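Chapter 8
From Camera Image to Grasp Pose
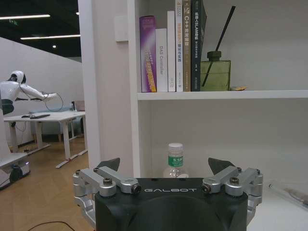 8.1 What this chapter covers

Chapter 7 ended with a calibrated wrist camera and a known transform from the camera to the gripper. This chapter puts that transform to work. We take a single view of a shelf, find one item in it, and compute a pose the arm can move to.

The item is a clear plastic bottle with a white cap, standing on the lower board of a white bookshelf. Two things make it a useful first target. Clear plastic gives poor depth readings, so the label carries most of the information. The gripper housing also hides part of the bottle from the camera, and the software must handle a partial outline without treating the hidden part as empty space.

The code follows the Brullmont pipeline, which splits the job into a detector, a pose estimator and a planner. Each runs as its own process and passes messages to the next. You can replace any one of them and leave the others alone – several exercises ask you to do this.

8.2 The gripper mask

Both fingertips appear in the view, along with the top of the housing. Their pixels must be removed before detection. The mask depends on how far the fingers are open, so we store 21 masks and pick the nearest one from the joint reading. Linear interpolation between masks was tried in an earlier edition and dropped.

8.3 Timing

The detector takes 40 milliseconds per image on the reference computer. The full loop, including planning, takes almost 100. While the arm is moving, an image that old no longer matches the current camera pose. Every message therefore carries the time of capture, and the estimator looks up the arm position for that time.

Before you start, check that your clocks agree. Run the Umix time test from Appendix B and write down the offset. You will need it in Section 8.4.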